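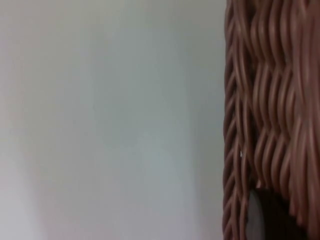
How long should a household basket last? With routine care, a woven basket in daily use should serve a family for many years.

The head of collections at the Dastalstead housewares library, which has lent storage goods to residents since 2000, advises members to inspect the border first. "The edge takes the handling," she said. "A loose strand there should be tucked in the same day."

The library holds 288 baskets – most of them donated through its Figueroa branch – and closes for two days each February to clean them.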